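# Why Is My Cutting Board Stripy?

Hi! It's Deirdre Heffernan again, and I'm writing this one at the kitchen counter because that's where the question came from. My neighbor Thenmozhi is 8 and she was helping me chop cucumbers when she stopped and said, "Why does your board have stripes? Did somebody paint it?"

Great question! Nobody painted it. My board is made of bamboo, and the stripes are a clue to how it was put together.

## Bamboo is a grass (really!)

Bamboo looks like a tree. It can grow taller than a house! But it's part of the grass family, so it's a sort of giant cousin to the stuff you roll around on at the park. Some kinds grow so fast that in one warm day they can get taller by 36 inches. Go find a yardstick and look at it. That's one day!

Now here's a puzzle. Most bamboo stems are hollow, like a drinking straw. So how do you get a big flat board out of a straw?

## Slice, squish, stick

First the stems get cut the long way into skinny strips. The strips are curved on the outside, so they're shaved until they have nice flat sides. Then they're dried, laid next to each other like pencils in a box, glued and squeezed together very hard. When the glue is ready, the whole thing gets sanded smooth. A board made of layers or strips stuck together like that is called **laminated**. (Say it slowly: LAM-in-ay-ted. Thenmozhi said it about a hundred times.)

And the colors? Plain bamboo is pale, a bit like straw. If the strips are steamed or heated for a long time, the natural sugars in them turn brown, kind of like toast. Mix some light strips with some darker ones and you get stripes. No paint!

## Go look at yours

Here's my counter, with the big board set at a slant because I never put anything down straight.
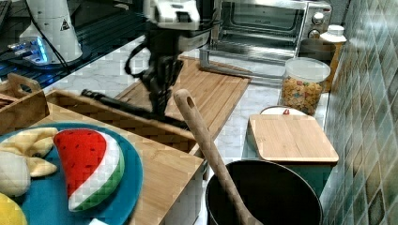 *My big bamboo board on the marble, in front of the toaster oven. Which way do the stripes run?*

They go the long way, from one end to the other. If you have a board at home, run a finger along it and then across it. Can you feel any lines where the strips meet? On mine I mostly can't, but I can see them.

The marble has lines too, faint gray ones, but those are called veins. Marble is a rock, and veins can form when other minerals get mixed in while the rock is being made deep underground. So they wander all over, and the board's stripes go nice and straight.

## Looking after a board

Wash it with warm soapy water, wipe it, and stand it up to dry. Don't leave it soaking in the sink! Water gets into the strips and they swell, and I cracked my very first board that way. I was pretty sad about it.

Thenmozhi wants to know next why pickles are bumpy. I'll have to ask my friend Ritva, who grows her own.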